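Grostlow table set

README, last touched August

Notes and pictures of one work table and the corner it stands in. Started as a folder for myself, then Kultden asked for it, so now it has a readme. Sorry for the state of the file names.

What's in it
3,786 pictures, 49 folders. One folder per sitting. Folder 6 is short, ran out of daylight.
Text notes sit next to the pictures, same name, .txt ending. Some are one word long.

What to look at
Mostly the tabletop. Green, flat, set at an angle to the room. Then whatever is left on it, and the curtain at the back.
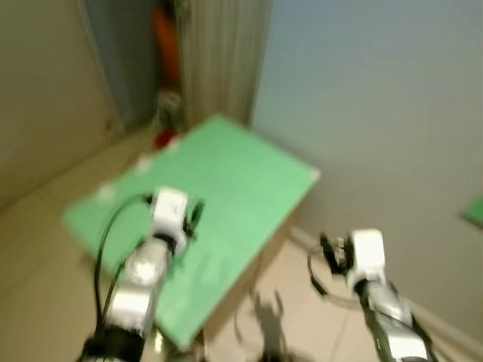
1 min read

Tabletop is mint green, has a few faint pale marks. Leave them in, please don't retouch. Thin lines run across the top too, they are tagged "seam" in the notes even where I wasn't sure.
Side panel is beige, tagged "side".
Small red thing at the far end = "red_small". Grayish roundish thing in the corner behind = "gray_round". Both blurry or half hidden a lot, so tag them only if you can point at them.
Gray ribbed curtain = "curtain". Orange item behind it = "orange_tall". Not part of the table, tag it anyway.
Walls: left one beige-gray, right one pale blue-gray. Older notes from Olstead call both "gray", I fixed most but not all of teh early folders.

Known problems
Folder 12 and 13 swapped, will fix.
Acuña sheet says almost 4,000 pictures, that was before duplicates came out.
Color tags drift in the evening sets, anything after 6 pm check by eye.

To do
rename folders
finish the seam tags
seperate list for the wall tags

Contact: Austra Rimkutė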